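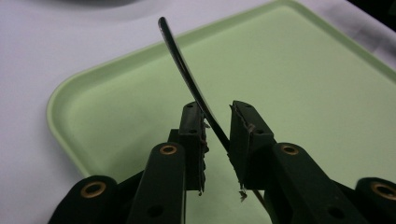 Welche Lagertemperatur gilt künftig für die Rückstellproben der Charge Hasia? Die Proben werden bei 10 °C im Klimaschrank gelagert, getrennt nach Ansatz.

Werkstattbuch Stärkekleister, Eintrag vom 29.11.18
Bearbeitung: E. Hviid, Gegenlesung: L. Bettencourt

Angesetzt wurde Weizenstärkekleister nach der Hausvorschrift Valta, Mischungsverhältnis 1:3. Quellzeit 20 Minuten, anschließend Erwärmung unter ständigem Rühren. Der Ansatz dickte früher ein als bei der vorigen Lieferung. Nach dem Abkühlen zweimal durch das Haarsieb gestrichen; wenige Klümpchen, Farbe leicht grau.

Klebeproben auf Japanpapier und auf Hadernpapier Nogueira, Streifenbreite 40 mm. Trocknung zwischen Löschkarton unter Gewicht. Das Hadernpapier wellt sich an den Längskanten, das Japanpapier liegt plan. Frau Ametepe hält den Kleister für zu fett und empfiehlt eine stärkere Verdünnung.

Offen: pH-Messung des Siebrückstands. Die Vergleichsreihe mit Skerkano wird im Januar angesetzt, Streifen bitte vorher zuschneiden und beschriften.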